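Journal > Around the house > Washing and mending

June 2020
Posted by M. Ingvarsson

I have finally got round to the basketball kit. It came home with me in January in two big blue bags, because I had said I would take a turn at the washing, and then one thing led to another, the season stopped, and the bags went under the stairs behind the ironing board. I washed the lot in the first week and felt terribly pleased with myself, and then (you will know how this goes) I stuffed everything straight back into the bags without folding a single thing. So there it has all sat, clean and creased, for months.

There are 38 jerseys altogether. I know because the list pinned inside the bag says so, and I ticked them off on the landing with a mug of tea going cold beside me. The Brumitus club has never been a grand affair and the kit has been bought in dribs and drabs over the years, so no two batches are quite the same. The oldest ones are a heavy sort of cloth that hardly creases at all. The newer ones slither about like fish, and I have grown rather less fond of them as the week has gone on.

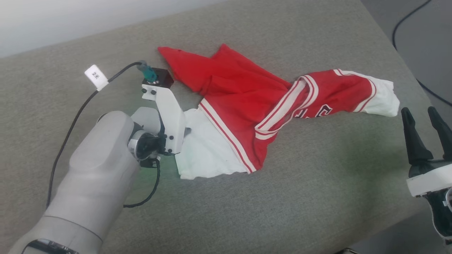
M. Ingvarsson
Keeper of this blog and, for the time being, of the kit

The red ones are my favourites all the same. Red is such a cheerful colour to have lying about the house, even when it is all twisted up and you can't tell the neck from an armhole. I have learned not to fight a jersey in that state. If you pick it up by whichever bit is nearest and give it a shake, it only winds itself tighter, and then you are cross before you have begun. Find the shoulders first. Feel along until you have one in each hand, lift, and let the rest drop down under its own weight. Half the time it sorts itself out while you are looking out of the window.

After that I lay it face down and smooth it from the middle outwards with the flat of my hand. A surface with a bit of grip to it is a great help here -- on our polished dining table everything slid off towards the chair, and I ended up spreading an old blanket over it. Then each side goes in towards the centre, the bottom comes up to meet the neck, and over it turns. With the slippery ones I fold in thirds lengthways and accept that they will look a little plump.

I did try ironing one, on the coolest setting, and I would not bother again. The numbers went tacky and gave me a fright. Hanging them over the bath while someone has a hot shower does very nearly as well, and costs nothing extra.

They are now in stacks by size in the spare room, with the shorts beside them, and I have written the sizes on strips of masking tape so that whoever has the next turn can see what is what. Two want a stitch under the arm. One has a mark on the hem that I have soaked twice, and it is in the bucket for a third go as I type. I am still short of a decent bag, as the zip on one of the blue ones has given up altogether, so if you have a big holdall you don't need, do leave me a comment.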